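区块链存证平台怎么响应用户的删除请求?链上哈希算不算个人信息

分类:数据合规 / 分布式账本
提问者:Nuria Moya
最后编辑:7月23日

我们在做一个图片授权登记服务,内部代号 Samuel,给图库平台 Fotora 的供稿人用。供稿人上传作品时,系统把作品文件、署名、联系邮箱和授权条款打包成一条 JSON 记录,对整条记录做 SHA-256,哈希写入联盟链,原文存在 PostgreSQL 里。联盟链由 Korville 运营,节点分布在三个法域,其中两个在欧盟境内,一个在境外。

现在有供稿人注销账号,要求删除全部个人数据,并且明确写了“包括区块链上的”。法务的意见是要删,Korville 的技术支持回复说账本不可修改,单条记录无法移除。我查了一圈资料,说法互相矛盾,主要卡在下面几点:

1. 链上只有哈希,没有明文,这个哈希还算不算个人数据。
2. 如果删掉数据库里的原文,只留哈希,能不能认为已经完成删除。
3. 联盟链里谁是控制者,是我们还是 Korville,还是每个节点运营方都算。
4. 境外那个节点同步了全部区块,是不是等于发生了跨境传输。

目前的写入逻辑是直接 hash(record),没有加盐。记录里的字段顺序固定,时间戳精确到秒。链上交易除了哈希还带一个 submitter_id,是我们系统里的用户主键,自增整数。

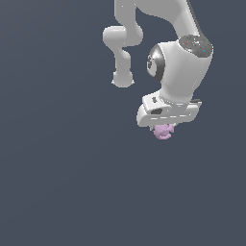
补充一下环境:链是许可制的,共识用的是 Raft,区块间隔 2 秒,单批最多 1000 条。没有启用私有数据集合。历史数据没有迁移过,从二月上线到现在都在同一条通道里。希望得到能落地的方案,不需要科普区块链是什么。

回答一
Birger Torvik
赞同 31

按你的顺序答。以下按 GDPR 的口径讲,其他法域要另外核对。

关于哈希。不加盐的哈希应当按假名化数据处理,不能按匿名数据处理。判断标准是结合所有合理可能使用的手段,能否重新关联到自然人。你的记录里,作品文件通常是公开的,署名和邮箱可以猜,授权条款是固定模板,唯一的不确定量是时间戳。精确到秒的时间戳,一天只有 86400 种取值,而区块时间本身又把范围缩到几秒之内。只要拿到候选的署名和邮箱,枚举成本可以忽略。

submitter_id 的问题更大。它是稳定标识符,同一供稿人的所有交易都能串起来,和哈希强度无关。即使哈希做得再好,这个字段单独就足以让整条交易落在个人数据的范围内。

关于删原文留哈希。在你当前的设计下,我不认为算完成删除,理由同上。如果换成带密钥的承诺值,每条记录使用独立的随机密钥,密钥存在链外,删除时同时销毁原文和密钥,那么链上剩下的是一个无法验证也无法枚举的定长串。这种做法在实践中接受度较高,但没有哪份文件保证它在任何情况下都等于删除,要写进影响评估,并说明残余风险。

具体改法:

commitment = HMAC-SHA256(k_i, canonical(record))
k_i 为 32 字节随机数,每条记录一个,不要从主密钥派生。如果从主密钥加记录编号派生,主密钥还在,销毁 k_i 就没有意义。
canonical() 用 RFC 8785 的规范化方案,不要依赖“字段顺序固定”这种约定,换一个序列化库就可能出错。
submitter_id 从链上移除。需要归属关系的话,在链外维护映射表。
密钥表单独建库,备份保留期单独设置。很多人销毁了主库里的密钥,备份里还留着半年。
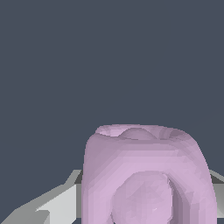
关于控制者。看谁决定处理的目的和方式。登记什么字段、为什么登记,是你们定的,你们是控制者这一点没有疑问。Korville 如果只按合同提供账本和节点运维,通常是处理者。但如果它对账本数据有自己的用途,例如拿交易数据做统计产品,就那部分用途它是独立的控制者。其他节点运营方要看联盟章程,有共同决定权的可能构成共同控制。这个需要翻合同,论坛上回答不了。

关于跨境。节点同步包含个人数据的区块,就是传输。对方所在地有没有充分性认定,没有的话有没有标准合同条款,加没加补充措施,这些都要有书面记录。技术上可以把业务拆到单独通道,境外节点不加入该通道。注意,已经同步过去的历史区块不会因为新建通道而消失。

历史数据是最难的部分。许可链比公链多一个选项:全体运营方同意的情况下,从某个高度做快照,新建通道,只迁移改造后的承诺值,旧通道归档后由各节点销毁并出具证明。停机窗口要提前排。按单批 1000 条、间隔 2 秒算,重写吞吐的理论上限是每秒 500 条,实际会低一些,瓶颈一般在背书阶段。

另外,迁移之后原交易的时间证明力会受影响。可以在销毁旧通道之前,把旧通道全部区块头的 Merkle 根连同高度写进新通道的首批交易。但旧交易哈希不要逐条带过去,带过去等于没迁移。

回答二
Wichai Somboon
赞同 4

直接把哈希留着就行了,SHA-256 是单向的,反推不出来。我们公司一直这么做,没出过事。删数据库就可以了。

 评论
 Birger Torvik:单向性指的是给定输出难以找到输入,前提是输入空间足够大。邮箱加固定模板不满足这个前提。
 Wichai Somboon:那加个全局盐不就好了。
 Birger Torvik:全局盐要长期保留用于验证,只要还在你手里,对你自己来说就仍然可以重新关联。删除单个用户时也不可能销毁全局盐。

回答三
Sérgio Patrício
赞同 12

一楼的方案基本同意,补三点工程上的东西。

第一,密钥销毁要有可审计的记录,但记录本身不能再引入标识符。我们在 Drorkcombe 的登记系统里的做法是,销毁日志只写承诺值、销毁时间和操作批次号,不写用户主键。日志和密钥表使用不同的数据库账号,应用层对日志只有追加权限。最早一版日志里写了工单号,工单系统里又有申请人的邮箱,审计时被指出来,等于绕了一圈又连上了。

第二,删除请求不一定全部成立。供稿人已经授权出去的图片,授权合同的留存义务可能优先。建议把记录拆成两条承诺:一条对应作品和授权条款,一条对应联系信息。两条各用各的密钥,保留期分别配置。现在打包成一条 JSON,要么全留要么全删,遇到部分请求没法处理。拆分之后写入量翻倍,背书策略如果要求全部节点签名,延迟会比较明显,可以把联系信息那一条批量聚合后再上链。

第三,回复申请人的期限是收到请求后一个月,复杂情况可以延长两个月,但必须在第一个月内通知并说明原因。通道迁移肯定赶不上第一个月。先删链外原文和用户映射表里的对应行,让 submitter_id 失去指向,再书面说明链上部分的处理计划和时间表。注意检查 submitter_id 有没有流到别的地方,比如分析库、客服系统、CDN 日志的查询参数。我们当时漏了消息队列的死信主题,保留策略是永久。

隐私声明也要改。如果原来写的是“您可以随时删除全部数据”,上链部分要单独说明。

 评论
 Nuria Moya:谢谢。查了一下,死信队列里确实有 submitter_id。拆成两条承诺的方案正在评估。请问聚合上链之后,单条的包含证明存在哪里?
 Sérgio Patrício:存链外,和密钥放同一行,一起删。证明路径里有相邻叶子的哈希,叶子用的是带密钥的承诺值,所以不泄露别人的内容。
 Begoña Vallejo:提醒一下,Merkle 树叶子数量少的时候要填充随机叶子,不然批次里只有一个供稿人,根就等于他的承诺值。
 Nuria Moya:明白,加到需求里了。Korville 那边答复说新建通道要走变更流程,合同里有没有处理者条款法务还在查,有结果再更新。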